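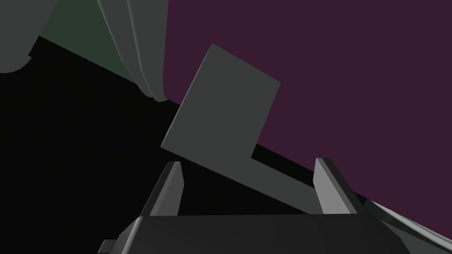 Diệp Thái
Simulation and grasping, Hotau project

Welcome to the Hotau gallery! Since October I've been working on one fairly narrow question: how much can a robot hand learn about picking up awkward shapes if all it ever gets is the view from its own wrist? No overhead camera, no list of object positions handed over by the simulator. The policy sees the fingers, whatever happens to be past them, and that's it.

Everything runs in Brerel, our in-house simulator. It draws very plain scenes (flat colors, simple blocks, hardly any texture) and that plainness is a big part of why I like it. Frames are cheap, so I can throw away a whole batch after lunch and have a new one before dinner.

The L shape is my favorite part of the set. A cube forgives you almost anything, but an L has a wide end and a narrow end, and its center of mass isn't where a beginner policy wants to put its fingers. We train on 13 shapes in all, and the L accounts for more dropped grasps than any of the others. I've gotten very fond of it.

The full collection has 1,662 simulated episodes. I pulled 1,592 for training and kept the rest aside for testing, with room layouts the policy hasn't met before. Wall colors, floors and furniture get shuffled from one layout to the next. The camera goes wherever the wrist goes, so "down" can be nearly any direction on the screen, and the network has to cope with that too! 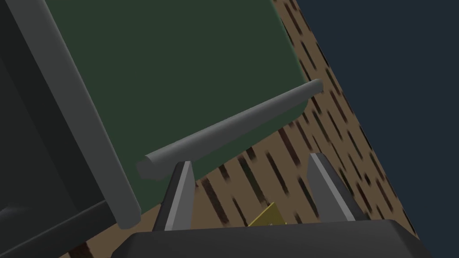

Fingers wide, with a small yellowish-olive piece showing just over the rim of the palm. Green panel and gray bar behind.

Views like this one are where the method earns its keep. The palm hides a good part of the target, and my first version of the network treated a half-hidden block as a smaller block. It would aim for the middle of the part it could see, and close on a corner. I spent most of a month on that one bug, or what I thought was a bug. The trouble was in the training labels: I was only marking the visible part of each object.

The fix was to have the network guess the complete outline, hidden part included, and then choose a grasp from the guess. We call that step Custik. It's small, it adds very little to the training time, and the change in behavior was plain to see the first evening I ran it. The hand started backing off to get a better look before it committed. I never wrote a rule for that, and I grinned at the screen for quite a while.
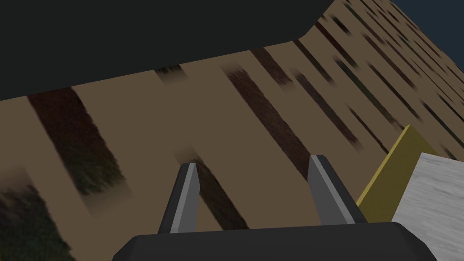

Neighbors are the next thing on my list. When two objects sit close together, the guessed outlines tend to bleed into each other, and the policy sometimes plans a grasp on a shape that doesn't exist, half one block and half the other. I put together 116 extra layouts just for this, with pairs at different gaps and angles, and retraining on them has helped with the simpler pairs. Pairs where one block partly covers the other are still rough going.

Floor texture matters more than I expected as well. Dark streaks in a wood pattern can look a lot like block edges to a network that has mostly seen plain surfaces, so the newer batches have many more busy floors in them.

The next step is to try all of this on the real arm in the Hứa lab. I have my doubts about the lighting there and I'm excited anyway. Once those runs are done I'll add a second page to the gallery, failures included.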